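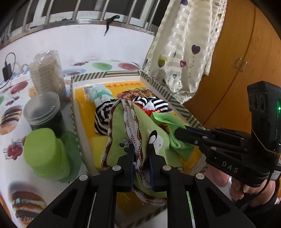
Géza Borbély keeps his kitchen cloths in shallow boxes, and he has opinions about both. The boxes sit out on the table where the light is good. The cloths he likes best have some handwork on them: a scalloped edge, a line of zigzag stitching, a small printed figure.

He started sorting them in February, after a drawer in his Drirkthorpe apartment stopped closing. He owned over 300.

"I was using 11," he says. "The rest were underneath."

Trimmed cloths need a little care. Borbély washes his cool and folds them in thirds with the border facing out, so he can pick one by its edge. Plain, smooth cloths go in a separate stack because they slide.

His neighbor Cillian Noonan took seven of the extras and uses them for bread.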